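Trandier Releases Version 5 of Its Drawing and Layout Software, With New Page Export

GRISTOLSTEAD – Trandier, the maker of 3D modeling and layout software for small design offices, announced today that version 5 of its desktop program is available to all customers. The new version changes the way in which a model is sent to paper and to PDF, a subject on which the company received more letters than on any other.

In former versions, the user had to set the scale separately for every view, and the scale was lost when the page size was changed. In version 5 the scale belongs to the page. When a drawing is moved from a letter sheet to a tabloid sheet, the views keep their scale and only the margins move.

The export to PDF was also written again. Lines are now saved as true lines and not as a picture, so a plan can be printed large and the thin lines stay clean. Up to 20 sheets can be exported in one step, each with its own title block. 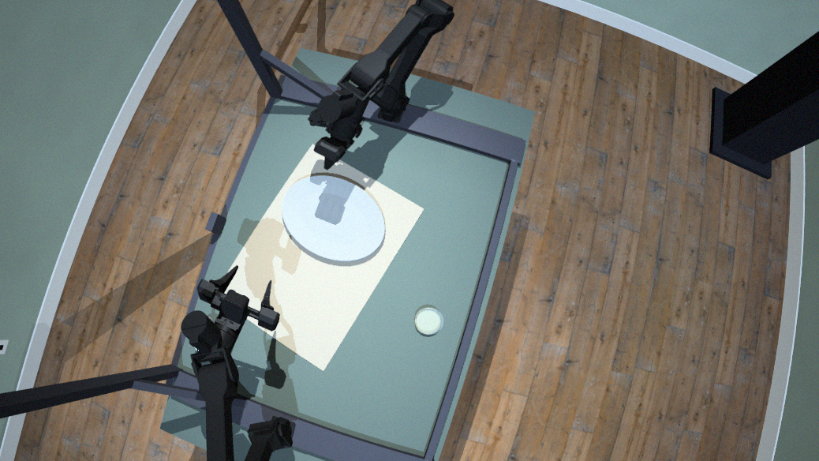

Tested With Daily Users

The new version was tested over 12 weeks by offices in Gristolstead and Cundivcombe, and the testers sent in 3,974 files. Many of these files were old and had been saved many times, with layers that had no name and parts placed very far from the origin. The company says that such files were the most useful for finding faults. All of them can now be opened and exported.

The testers also asked that the old keyboard shortcuts should remain. They do remain, and a new list of shortcuts can be printed from the Help menu.

Shadows and Preview

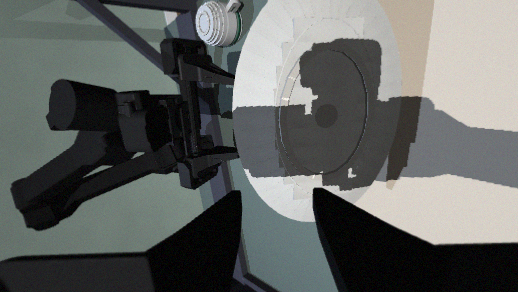

Shadow quality can now be set separately for the screen and for the final export. At the lowest setting the program works fast, but the shadows are coarse, and on a pale round surface one may see a dark gray shadow whose edges go in steps like a staircase. For checking the position of an object this is enough. For a page that goes to a client, the company advises the High setting – it takes longer, and the progress bar now shows the time that remains.

Price and Availability

Version 5 is free for customers who have a current support plan. Others can buy the upgrade from the Trandier website or from Tilahun, the company's reseller for schools and training centers. Files made in version 4 open without conversion. Files saved in version 5 can be opened in version 4 only if the option "Save for older version" is chosen.

A smaller update, with corrections to the text tool, is planned for July.

Press contact: Trandier Press Office, Gristolstead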